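Session 6 – Sorting blocks in a metal bin
Room 303, Tedstead workshop course. Bring your notebook and a soft pencil.

Last time we looked at how parts sit when they're poured out onto a flat table. Today we put walls round them, and everything gets more interesting! A bin is such a plain thing that it's easy to walk past it, but the walls, the floor and the corners all have a say in where a part ends up and how easy it is to get hold of. I could talk about bins all afternoon (Chia-jung Shek will confirm that I have).

## Words we'll use

**Floor** – the flat bottom of the bin. Look for wear, dents and holes.

**Near wall, far wall** – always named from where you are standing. Say which side you're on before you start, or your partner's notes will be back to front.

**Rim** – the top edge. Where two bins stand back to back you may get a shared rim.

**Free part** – a part with clear floor on every side.

**Walled part** – a part lying against, or very close to, a wall.

**Paired part** – a part side by side with another, so that you have to think about both at once.

A part can be walled and paired together. Yuk-lan Hsueh asked last year whether a part can be free and paired, and the answer is no, a pair spoils it for both of them.

## Reading the floor

Sheet metal keeps a record. Scratches, cloudy patches and rubbed bands build up where a surface gets the most contact, and they're lovely to read once you get your eye in. Before you look at the parts, spend a minute on the metal itself. Where are the heaviest marks? Is one wall more worn than the others? Are there holes, and could the end of a part catch in one?

Sloping walls matter too. A long block dropped near a sloping wall tends to slide down and come to rest along the foot of it, and that's one reason you find so many blocks lying parallel to a wall. Try it with a ruler and a roasting tin at home – it works beautifully.

Our bin for the first exercise is grey metal and well scuffed, especially towards the lower centre of the floor, and the far wall is paler than the rest with a brownish band along its lower part. Two reddish-brown blocks lie side by side at the left edge, one a little further down than the other. The green block in the left-centre part of the floor is our free part, and the second green one is against the foot of the far wall.

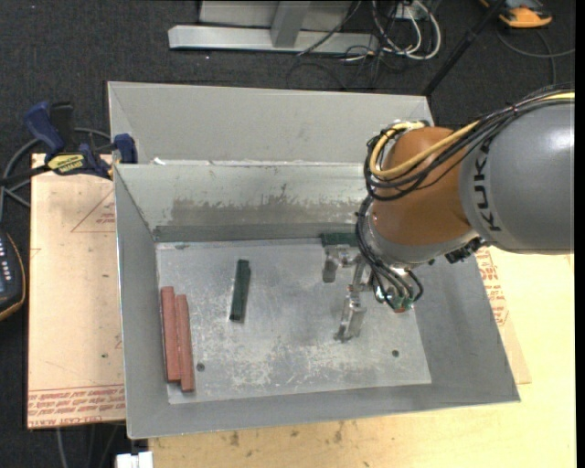 ## Exercise A: on paper

1. Draw the outline of the floor. A plain rectangle will do.
2. Mark the two round holes first. They don't move, so they make good landmarks for everything else.
3. Add the four blocks as long thin bars. Get the direction of each one right before you worry about its length.
4. Label each block free, walled or paired, using both labels where you need them.
5. Number the blocks in the order you would take them out.

Compare your order with your neighbour's. Most people start with the free green block, and I would too, but the interesting argument is over what comes second. The two reds are offset, so one end sticks out past its neighbour and gives you something to get hold of. The green one at the far wall has open floor on its near side and none behind it. Both choices can be defended. Please defend yours out loud!

## Exercise B: at the bench

Work in pairs with one of the Stesa trays and 8 blocks. One person tips the blocks in from a low height, the other sketches. Do this three times, then swap over. Keep every sketch, even the scruffy ones, as we'll lay them all out together at the end.

Béla Szekeres has the spare trays. The blocks are 140 mm long, so don't mix them with the short ones in the Jikia box.

## To think about before next time

- Would rounded corners in a tray leave you with more free parts or fewer?
- Chih-ming Yuen's group lined their tray with felt. What would you expect to change?
- Do colours help you choose, or do they only help you talk about your choice?

Reading: the Ackah handout on trays and bins, first half. Yesenia Sotelo has paper copies if you can't open the file.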